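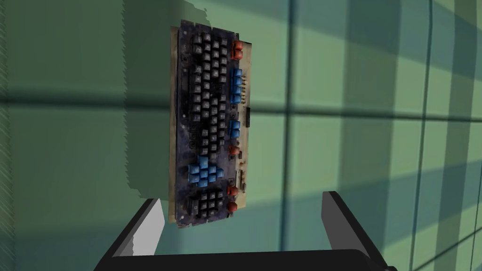

Ovlow Flat File Cabinets

Maps, prints, posters, pressed plants, old building plans - big flat sheets are some of the hardest things in any collection to look after. Roll them and they curl. Fold them and the crease is there for good. The Ovlow is a steel flat file made for exactly this kind of material, and we love how many different places it has found a home.

Each cabinet has 12 shallow drawers that run on full-extension slides, so the whole sheet is in view when the drawer is open and you can lift it out with both hands. The fronts are low enough that nothing catches on the way up. A hinged flap at the back of every drawer keeps the sheets from riding up and slipping down behind, a small thing that anyone who has fished a torn map out of the bottom of an old cabinet will enjoy very much!

The finish is a baked powder coat. Drawers close softly and stay closed, and one lock on the side secures the full stack. We also fit a bar that lets only one drawer open at a time, so the cabinet can't tip forward when the top ones are heavy.

Sizes and stacking

The standard Ovlow comes in two widths, and both can be stacked two high on the same base. The base can be a flush plinth, open legs (easier to sweep under) or a rolling carriage from our Corkance mobile shelving line, which is a lovely way to win back an aisle. If you already have Corkance rails in the floor, tell us the rail spacing when you write and we'll match it.

An empty cabinet weighs 238 pounds. Please check your floor loading before you plan a double stack, especially upstairs in an older building.

Inside the drawers

Dividers are sold in sets and move without tools. For coins, buttons, seals and other small things there is the Olov insert, a padded tray with cutout foam that drops straight into the drawer. Folders and tissue are not included, but we keep the common sizes in stock and can ship them with the cabinet.

Label holders take a standard card. Brass ones are available and look great in a reading room.

Who makes it

Kamil Gajdoš drew the first Ovlow for a county print collection in 2000, and the drawer slide is still his design. The cabinets are built at the Lukáč shop, where each drawer is loaded and run in and out before the cabinet is crated. Colors are gray, sand and white. Other colors can be mixed to order and add 13 working days.

Spare slides, flaps and keys are available for every Ovlow ever sold. Have the number from the plate inside the top drawer handy when you order.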